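5월
글 Serpil Soylu

회사 소개

Stonenard는 목재 건조와 함수율 측정을 업으로 하는 회사다. 가구 제작소, 악기 공방, 창호 업체, 문화재 보수 현장에 건조가 끝난 판재와 각재를 공급하고, 고객이 보유한 목재를 맡아 위탁 건조도 한다. 제재는 하지 않는다. 원목 상태로 들어오는 물량은 협력 제재소 Frerichs에서 판재로 켠 뒤 당사 야적장으로 옮긴다.

설립 당시의 업무는 위탁 건조 한 가지였다. 건조실 한 동을 빌려 인근 가구 제작소의 참나무와 물푸레나무를 말렸고, 건조가 끝난 판재를 돌려보낼 때 함수율을 손으로 적은 종이 한 장을 같이 넣었다. 이 종이가 지금의 건조 성적서로 이어졌다. 거래처 가운데 일부는 목재보다 성적서를 먼저 확인하며, 당사도 성적서가 나오지 않은 물량은 출고하지 않는다.

업무 범위

현재 업무는 위탁 건조, 건조재 판매, 함수율 측정 및 진단으로 나뉜다. 위탁 건조의 최소 접수량은 3세제곱미터다. 이보다 적은 물량은 같은 수종, 같은 두께의 다른 물량과 합쳐서 건조하며, 이 경우 일정은 합칠 물량이 모이는 시점에 맞춰 정한다. 수종이나 두께가 다른 목재를 한 건조실에 섞어 넣지는 않는다. 두께가 다르면 얇은 쪽이 과건조되고, 수종이 다르면 표면 할렬이 생기는 조건이 달라 어느 쪽에도 맞는 스케줄을 짤 수 없다.

건조재 판매는 재고 안에서만 한다. 주문을 받고 나서 원목을 구하는 방식은 과거에 시도했으나 납기를 지키기 어려워 중단했다. 재고 목록은 수종, 등급, 두께, 길이, 건조 완료 월 순으로 정리되어 있고 요청하면 보내 준다. 폭은 목록에 넣지 않는다. 판재마다 폭이 다르고, 폭을 지정한 주문은 선별비가 따로 붙는다.

측정 및 진단은 이미 시공된 바닥재나 창호에 변형이 생겼을 때 의뢰가 들어온다. 현장의 온도와 상대습도를 기록하고, 부재의 표층과 심층 함수율을 나누어 잰 다음 평형 함수율과 비교한다. 진단서에는 측정값과 측정 위치, 계산 근거를 적는다. 책임 소재에 관한 판단은 적지 않는다.

건조 공정

입고된 판재는 먼저 야적장에서 천연 건조를 거친다. 잔목은 판재와 같은 수종이거나 얼룩이 옮지 않는 수종을 쓰고, 위아래 잔목의 위치를 수직으로 맞춘다. 잔목이 어긋난 상태로 쌓으면 하중이 판재 중간에 걸려 활 모양으로 휜다. 적재 상단에는 누름돌 대신 콘크리트 블록을 올린다. 마구리에는 입고 당일 왁스계 도포제를 바른다. 도포가 하루 늦은 물량에서 마구리 할렬이 뚜렷하게 늘어난 적이 있어, 오후 늦게 들어온 물량도 그날 안에 도포를 끝낸다.

천연 건조 기간은 수종과 계절에 따라 다르다. 기간을 날짜로 정해 두지 않고, 시험재의 무게 변화가 일정 수준 아래로 내려오는 시점을 기준으로 삼는다. 장마철에는 감량이 거의 멈추거나 무게가 도로 늘기도 한다. 고객이 납기를 물을 때 장마가 끼면 그 기간은 건조 일수로 치지 않고 답한다.

인공 건조는 증기식 건조실에서 한다. 건조실 제어에는 Foladine이라는 이름의 사내 스케줄 체계를 쓴다. 단계마다 건구 온도와 습구 온도 차를 정해 두고, 시험재의 함수율이 해당 구간에 들어오면 다음 단계로 넘긴다. 시간이 되었다는 이유로 단계를 넘기는 일은 없다. 초기 단계에서는 온도를 낮게, 습도를 높게 유지한다. 활엽수의 내부 할렬과 찌그러짐은 대부분 이 구간의 조건이 과했을 때 생기고, 생긴 뒤에는 되돌릴 방법이 제한된다.

목표 함수율은 실내 가구용을 기준으로 10퍼센트 이하이며, 악기용은 주문자와 협의해 따로 정한다. 목표에 도달한 뒤에는 이퀄라이징과 컨디셔닝을 차례로 한다. 이퀄라이징은 판재 사이의 함수율 편차를 줄이는 처리이고, 컨디셔닝은 판재 안에 남은 응력을 푸는 처리다. 컨디셔닝을 생략하면 함수율 수치는 같아도 재단할 때 톱날이 물리거나 켠 부재가 벌어진다. 일정이 급하다는 이유로 컨디셔닝을 빼 달라는 요청은 받지 않는다.

측정 방법

함수율은 전건법과 전기식 측정을 병행한다. 기준값은 전건법이다. 시험편을 잘라 무게를 재고, 건조기에서 무게가 더 변하지 않을 때까지 말린 뒤 다시 잰다. 줄어든 무게를 전건 무게로 나누고 100을 곱하면 함수율이 나온다. 분모가 전건 무게이므로 생재의 함수율은 100퍼센트를 넘을 수 있다. 성적서를 처음 받는 고객이 오기로 생각하고 연락하는 일이 잦아 성적서 뒷면에 계산식을 인쇄해 두었다.

전기식 측정은 핀형 저항식 측정기로 한다. 절연 핀을 써서 깊이를 달리하며 재고, 수종 보정과 온도 보정을 모두 적용한다. 보정하지 않은 값은 기록지에만 남기고 성적서에는 옮기지 않는다. 고주파식 측정기는 입고 선별에만 쓴다. 판재에 자국이 남지 않고 빠르지만 밀도 차이에 따라 값이 흔들리기 때문이다.

응력 시험은 갈퀴 모양 시험편으로 한다. 시험편을 자른 직후와 하루 실내에 둔 뒤의 형상을 각각 기록한다. 두 다리가 안쪽으로 굽으면 표면경화가 남은 것으로 보고 해당 건조실의 컨디셔닝을 연장한다.

설비와 부지

본사 부지에는 야적장, 건조실, 측정실, 출고 창고가 있다. 출고 창고의 바닥 면적은 1,650제곱미터이며 상대습도를 제어한다. 건조가 끝난 목재를 습도가 관리되지 않는 곳에 두면 몇 주 안에 함수율이 외기를 따라가므로, 건조 설비보다 창고를 먼저 증설했다. 창고 안에서는 수종별로 구역을 나누고 외벽에서 띄워 적재한다.

보일러 연료는 Frerichs에서 나오는 피죽과 당사에서 나오는 불량재다. 방부 처리된 목재나 접착제가 묻은 목재는 연료로 쓰지 않고 따로 배출한다. 응축수는 회수해 다시 쓴다.

이력 관리

입고 묶음마다 관리 번호를 부여하고, 사내 기록 체계인 Porkora에 산지, 제재일, 도포일, 적재 위치, 건조실 번호, 단계별 시험재 함수율, 응력 시험 결과를 남긴다. 출고 후 문제가 제기되면 관리 번호로 건조 기록 전체를 조회할 수 있다. 고객은 본인이 구입하거나 위탁한 묶음의 기록을 요청할 수 있으며 별도 비용은 없다. 묶음을 풀어 여러 제작소가 나누어 쓴 경우에도 마구리에 찍힌 번호가 남아 있으면 조회된다. 마구리를 잘라 낸 뒤에는 확인이 어렵다.

불량 처리

출고 후의 변형은 원인에 따라 처리가 갈린다. 잔류 응력이나 함수율 편차가 원인으로 확인되면 같은 수종, 같은 등급의 목재로 교환한다. 보관 환경이나 가공 순서가 원인이면 교환 대상이 아니며, 이때는 측정 결과와 권장 보관 조건을 함께 보낸다. 원인이 분명하지 않은 경우에는 남은 판재에서 시험편을 다시 잘라 확인하므로, 변형이 생긴 판재를 버리지 말고 그대로 보관해 주기 바란다.

옹이, 색 차이, 변재 혼입은 등급 기준 안에 있으면 불량으로 보지 않는다. 등급 기준표는 재고 목록에 첨부된다.

방문과 문의

야적장과 출고 창고는 사전에 연락하면 볼 수 있다. 건조실 내부는 가동 중에 열지 않는다. 견본재가 필요하면 수종과 용도를 적어 요청하면 되고, 견본은 실제 재고에서 잘라 보낸다. 무늬와 색은 판재마다 다르므로 견본과 똑같은 판재를 찾는 주문은 현장 선별로만 받는다.

위탁 건조를 문의할 때는 수종, 두께, 물량, 제재 시기, 현재 보관 상태를 알려 주어야 한다. 벌채 시기를 알면 같이 적는다. 함수율을 이미 측정했다면 측정기의 방식과 보정 여부도 필요하다.
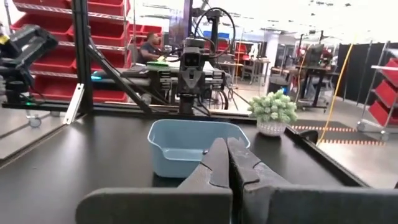

접수된 문의는 측정실에서 먼저 검토한 뒤 건조 가능 여부와 예상 일정을 회신한다. 벌레 피해가 있는 목재는 다른 물량과 격리해야 하므로 입고 전에 반드시 알려 주어야 하며, 열처리 비용은 견적서에 별도 항목으로 표시한다.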